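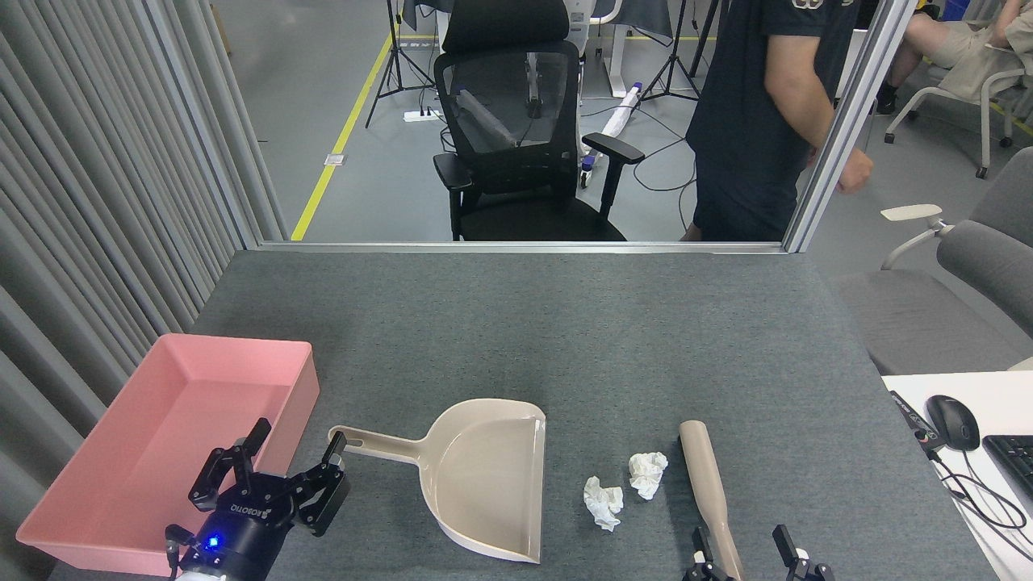
La cubeta rosa y el recogedor, sobre la mesa gris.

Zamfira Bogdan heredó la tienda de su tía en octubre, cuando ya había empezado a llover en Dinu y los autobuses de la costa pasaban con las luces encendidas desde las cuatro de la tarde. La heredó con todo: las estanterías, las cajas de botones sin clasificar, una deuda pequeña con el proveedor de hilos y la libreta negra en la que la tía apuntaba, con una letra inclinada y preciosa, lo que le debía cada vecino.

Era una libreta gorda, de las de antes, y Zamfira la leyó entera la primera noche, sentada en la trastienda con los pies envueltos en una manta y una tetera al lado. Había cosas que daban risa (una cremallera fiada hacía tantos años que el abrigo ya debía de ser trapo) y otras que la dejaban un rato mirando la página. La última cuenta, la más larga, estaba a nombre de Traian Rusu. Sumaba 494 coronas y no tenía ni un solo pago anotado.

Traian Rusu vivía al final de la calle, encima del horno, y era un hombre tan correcto que se quitaba la gorra para hablar por teléfono. A Zamfira le pareció imposible. Estuvo dándole vueltas varios días, mientras barría, mientras ordenaba los dedales, mientras le vendía a Pádraig Duggan la lana verde con la que aquel irlandés grandote y paciente llevaba todo el otoño intentando tejerse un jersey.

—Este año lo termino —decía Pádraig cada vez que entraba.

—Claro que sí —contestaba ella, y le ponía un ovillo de más, por si acaso.

Al final fue Bianca, la hija de Traian, quien entró una tarde a buscar cinta para un dobladillo. Venía empapada, con el pelo pegado a la frente y muchísimas ganas de charlar, y Zamfira, que no había nacido para guardarse las cosas, sacó la libreta de debajo del mostrador y se la enseñó. Bianca pasó las hojas despacio. Luego se echó a reír, y un poco después tuvo que buscar un pañuelo.

—Pero si esto no son compras —dijo—. Mira las fechas. Son los jueves de cartas.

Resultó que la tía y Traian habían jugado a la brisca en aquella misma trastienda durante media vida, siempre después de cerrar, y que ella ganaba casi siempre porque era una tramposa de primera categoría. Iulian Grecu, el del horno, les bajaba rosquillas y a veces se quedaba de tercero, aunque jugaba fatal y se dormía con las cartas en la mano. Cada partida perdida se apuntaba, muy en serio, con sus coronas y sus céntimos. Jamás pensó ella en cobrarlas, y él tampoco pensó nunca en pagarlas, y así habían pasado los inviernos, tan contentos los dos.

—Desde que murió no ha vuelto a tocar una baraja —añadió Bianca, ya en la puerta, con la cinta en el bolsillo—. Dice que no encuentra con quién perder.

Zamfira cerró temprano aquel día. Retiró los retales de la mesa de atrás, buscó la baraja en el cajón de los patrones, donde olía a lavanda y a tiza, y se plantó delante del portal de los Rusu con la libreta debajo del abrigo para que no se mojara. Subió los escalones pensando qué diría, y cuando él abrió, con la gorra ya en la mano, se le había olvidado todo el discurso.

—Vengo por lo de la deuda —dijo.

Traian miró la libreta, la reconoció y se puso colorado hasta las orejas.

—Tendrá que darme la revancha, señorita —respondió, muy digno, y fue a por el paraguas.

Abajo, Iulian estaba sacando las rosquillas. Le encargaron una docena.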